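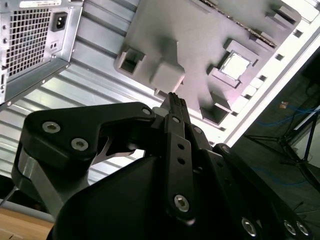 Home | Modules | Handouts | Timetable | Contact

Competition Formats, Handout 4: Scheduling a group stage

Last revised October 5, 2025

1. Terms

A round robin is a format in which each team meets every other team in its group a fixed number of times. A single round robin of n teams has n(n-1)/2 games. With n even, it needs n-1 rounds. With n odd, it needs n rounds and one team rests in each.

A group of six therefore has 15 games in five rounds. A group of five has ten games, also in five rounds. The sixth team costs five extra games but no extra match days, a point often missed in coursework.

2. The circle method

Write the teams in two rows and pair them vertically. Keep the first team fixed and move all the others one place clockwise to get the next round. Stop when the starting order is about to return. For an odd number, add a dummy entry; whoever is paired with it rests.

Worked rounds for six teams, team 1 fixed:

Round 1: 1-6, 2-5, 3-4
Round 2: 1-5, 6-4, 2-3
Round 3: 1-4, 5-3, 6-2
Round 4: 1-3, 4-2, 5-6
Round 5: 1-2, 3-6, 4-5

The order of rounds may be changed freely. Seeded pairs are usually placed last.

3. Rest and travel

The Tuvon Cup, played in August, is used throughout this module. It has two groups of six, one in Lomham and one in Stoldale, and a final round in Lomham. The halls are 348 km apart by road. The rules require one clear day between games in the group stage and two before a semi-final for any team that has changed city.

Five rounds with a clear day between each take nine days. If both groups start on day 1, both finish on day 9, and the Stoldale qualifiers cannot play a semi-final before day 12. The Lomham qualifiers could play on day 11. Both semi-finals are normally set for day 12 so that the finalists have equal rest.

4. Ties

Teams level on points are separated by the games between them, then by points difference in those games, then by points difference in the whole group. Where three teams are level, apply the first test to all three before separating any two. See Tomić, chapter 13.

5. Exercise

Draw up the Stoldale group so that the home team plays last on rounds 1 and 5. State the rest days of each team. Maximum 400 words, tables excluded.

Comments (3)

Sorcha Ó Flaithearta
Does the two-day rule apply to the Lomham teams as well?

Makis Xenos
No, section 3, only teams that change city. They still wait until day 12.

Sorcha Ó Flaithearta
Thanks. Is the word limit 400 or 300? The module page has 300.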